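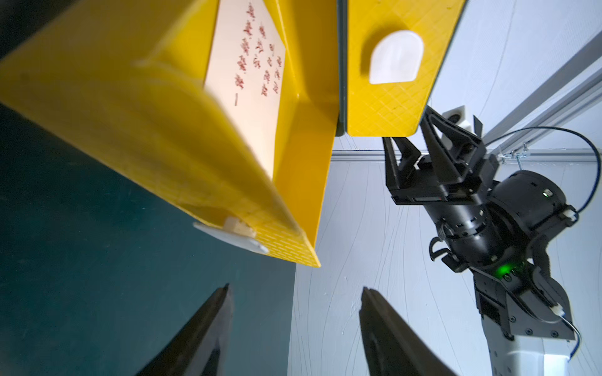
## Re: [stores-list] Yellow trays – which ones, where, and who has the lids

Morning all. Sorry, should have answered this before the weekend, been buried in the Kvaran boxes. Quoting the whole thing so it's all in one place, my replies underneath.

> Sent: Oct 15, 2021
>
> Hello list,
>
> We are trying to sort out the sewing and small parts cupboard at Urel and have run into the yellow tray problem again. There seem to be at least two sorts. One has smooth glossy sides, the other has the little diamond pattern all over. They don't sit inside one another properly and we've had a stack come down twice.
>
> Questions:
>
> 1. Do we keep both sorts or pick one?
> 2. There's a printed sheet in one of the glossy trays, in Chinese. Does anyone need it? Can it go in the recycling?
> 3. What is the white tab for? Ours has come off one tray and we don't know if it matters.
> 4. How are you labelling yours? We had numbers, Nustach had colours, and the shared list now has both.
>
> We have the cupboard emptied out all over the big table so a quick answer would be lovely.
>
> Thanks,
> Urel stores

Right. In order.

**1. Both sorts.** Keep both, but don't mix them on a shelf. We tried picking one at Lamow and ended up short by July, then had to borrow back the ones we'd given away. Glossy on the lower shelves, diamond pattern up top. The textured ones are easier to get hold of when you're reaching over your head, and ours have the white bit near the upper middle of the panel, so turn that side to face out. Saves spinning the thing round every time to work out which way it goes.

If you're stacking, five high and no more. Five of the same sort. I know the cupboard would take more.

**2. The sheet.** Please don't bin it! Small dark red characters, in columns, on white paper – if it's like that it's the same as the one in ours. I can't read it and neither can anyone here, so for all I know it's washing instructions or an advert. Someone at Nustach offered to have a look a while ago and then I never sent it over, my fault. Put it in an envelope, write the shelf on the front, pop it in with the next van. If it's nothing we can chuck it then.

Leave it flat if you can. Ours got folded into four to fit a pocket and is now more crease than paper.

**3. White tab.** Ours is flat, sticks out near the bottom corner, with a little cream coloured block on top. Looks like a clip to me but I wouldn't swear to it. What I do know is that trays with a tab take up more room at that corner, so if you shove two side by side they catch. Leave a finger's width. If yours has come off, keep it in a bag taped to the tray, don't glue it back on yet. Kvaran glued one and put it on the wrong way up and now that tray won't go on any shelf at all, it lives under the sink with the dusters.

**4. Labels.** Numbers please. Colours were a nice idea but half the trays are the same yellow, and a yellow sticker on a yellow tray is no use to man or beast. The numbers in use on the shared list at the moment:

- 334 – buttons, hooks and eyes, press studs (glossy)
- 413 – elastic, bias binding, odd lengths of tape (diamond)
- 759 – anything waiting to be sorted (either)

The last one is meant to be emptied every month. It isn't, I know. Ours currently has a torch, a door hinge and a great deal of string in it.

Label goes on the short side, low down, NOT on the rim. Tape on the textured ones peels within days so use the tie-on tags there instead. There's a bag of tags at Nustach if you've run out, just ask before taking the lot becuase they're needed for the coat rails too.

Couple of other things while I'm here:

- Wipe the trays before they go back. Damp cloth, bit of washing up liquid, dry them properly. The glossy ones show every fingermark, the diamond ones hide the dust in the pattern so you need an old toothbrush.
- Lids. We have none. If you've got lids and no trays to go with them, they might be ours, please shout.
- Thread does not go in any of these. Thread is in the drawers. I'm looking at you Kvaran
- If a tray is cracked at a corner, put it on one side and tell the list, don't quietly put it back at the bottom of the pile.

Urel, if you want to leave everything out on the big table until the van's been, that's fine by us, but check nobody needs the table for the mending evening first. I can bring spare tags and the missing page of the shelf plan, and take the envelope and any spare glossy trays back with me. Let me know how many you can part with adn I'll make room.

Got to run, delivery at the door.

Lamow stores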